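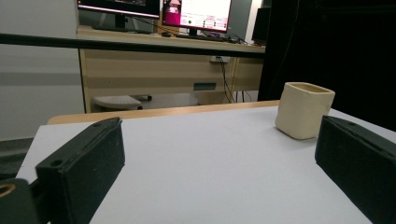 Bench Notebook

Workshop > Notebooks > Reed Organs > Karppinen, Dolturari chapel

July, started in the morning, written up after lunch

Bellows of the Karppinen, continued. I write this also for Hiếu Hà, who will take over the pedals and the front panel when I am away, so please excuse that some of it repeats the last entry.

Condition as found: the main reservoir does not hold. With both pedals worked at a normal speed it fills, but after the feet stop it closes much too quickly, and on a full chord the sound goes flat in pitch before the hand is lifted. The exhausters are better than the reservoir. The cloth on them was changed once already, I think by the same person who wrote in pencil inside the case, because the color is not the same and the corners are folded in another manner. The corners on the reservoir are the original ones and they are stiff like cardboard.

I did the leak test again with the reservoir off the instrument. Opening closed with a piece of soft leather, a weight of 600 grams on the moving board, and then listening with the tube. There are 2 places. The first is at the hinge end, on the left, where the cloth has cracked along the fold. The second I did not find last time. It is not in the cloth, it is in the board itself, a thin crack along the grain which goes under the cloth and comes out beside the spring block. With a strip of tissue paper held near it, the paper moves clearly. So new cloth alone would not have been enough, and I am glad that I did not glue on the first day as I wanted.

Removing the old cloth. Warm water on a rag, laid on the glue line and left, then the dull knife. This is hide glue everywhere except for a short piece near the hinge, where somebody has used a contact glue, brown and rubbery. The water does nothing to it. I scraped it dry with the cabinet scraper, small strokes, and it came off as crumbs. It took longer than all the rest of the reservoir. Please do not use solvent on it inside the case, the smell will stay in the felt for months.

The board crack. I opened it slightly with a thin palette knife, ran thin hot glue into it, closed it with clamps across the width (light pressure only, the board is already a little bent) and then glued a strip of thin leather over it on the inside. Leather skived at the edges so that it does not make a step. Fulgencio Arrieta would prefer a wooden cleat across the grain, he told me so by telephone. I understand the reason, but a cleat holds the board from moving in the winter, and then it will crack in another place. The chapel is heated only for services. I stay with leather. He can laugh at me in some years if it opens.

Glue. The Illden granules, soaked cold until they were swollen through, then warmed in the water bath. I made the first pot too thick. It began to gel on the brush before I came to the end of the long side, and I had to wipe it all off again and start over. Second pot thinner, so that it runs from the brush in a string and does not drop in pieces. Also I warmed the boards with the hair dryer before brushing, this helped more than anything else. Note for myself: close the window first. I always forget it, and then the draft cools the edge exactly where I am working.

Cloth. The rubber cloth from Flallel arrived in a tube, rolled with the rubber side in, and it wants to stay rolled. I laid it flat under boards overnight and it is still not quite obedient. It is a little heavier than the old one. I measured by folding a sample together with a piece of the original and pressing both by hand, not a scientific test, but the new one asks for more force at the fold. For the reservoir this should be acceptable, the springs are strong. For the exhausters I would like the thinner quality, and I have written to ask if they have it.

Order of gluing, as I did it: hinge end first, left to harden. Then the wide end, board blocked open to the full travel with the wooden spacers. Then the long sides. Corners last, with the cloth creased over the bone folder before any glue comes near it. The crease must go inward. On the right side I let it go outward, saw it only after rubbing down, and had to lift that corner again with steam. It is fine now but there is a shiny mark.

The reeds. While the case was open I pulled the ones that did not speak, 6 in total, all from the treble side. In each of them it was dust or a small piece of moth-eaten felt under the tongue. None is broken. I cleaned them with a strip of paper drawn under the tongue, toward the free end, and a soft brush. I have put them back in their cells already, because loose reeds on a bench get mixed, and I have once spent an entire evening on this mistake. One of them still speaks slowly. I have marked the cell with chalk. Do not bend the tongue please, I want first to hear it with proper wind.

Mouse damage on the pedal straps is worse than I wrote before. The webbing on the left is chewed half through near the roller. Replace both, so that they stretch in the same way.

Open points:

- Leak test again when the glue is fully hard, same weight, same leather over the opening.
- Valve leather on the exhausters, look at it from the inside with the lamp. I have looked only from the edge.
- Answer from Flallel about thin cloth.
- Ask the chapel if they want the moth-eaten knee lever felt kept. In Dolturari they were very attached to the color.
- Spring for the reservoir: which way up? I made a pencil arrow on it, but I see now also an older arrow that points the other way. Hiếu, if you fit it before I am back, try mine first.

Spacers stay in until tomorrow. Glue pot is washed, brush hangs by the sink.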